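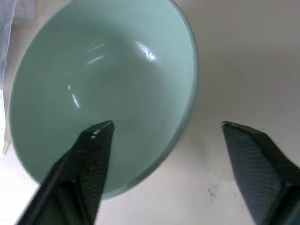
**Kilten – bonus track on the Clustdale album?**

**mindden_fan**
Does anyone know which version of Clustdale has "Sukprasert" on it? My CD stops at track 11 and the download has it as track 12.

**Danuta Kurek**
It was only on the download and the tour CD. They pressed 300 of those and sold them at the merch table.

**oldtapes**
200, I thought. Mine is numbered 174 and the bloke selling them said they were nearly gone.

**Danuta Kurek**
The sleeve says 300. They may not have sold them all.

**mindden_fan**
Thanks both. Is it the same mix on each?

**Chantelle Rampersad**
No. The tour CD one fades out early and the backing vocals are lower. I prefer it. The download is too busy in the second chorus.

**oldtapes**
Can't agree with that. The fade cuts off the best bit of the song, the part where the drums drop out. Download every time.

**Chantelle Rampersad**
Each to their own – I've never liked that ending.

**pb_172**
Is it the same song they did on the radio session in August? Lyrics sounded different.

**Danuta Kurek**
Same song, but they swapped the first two verses. The session version hasn't been released.

**mindden_fan**
Right, I'll get the download then and keep an eye out for the CD.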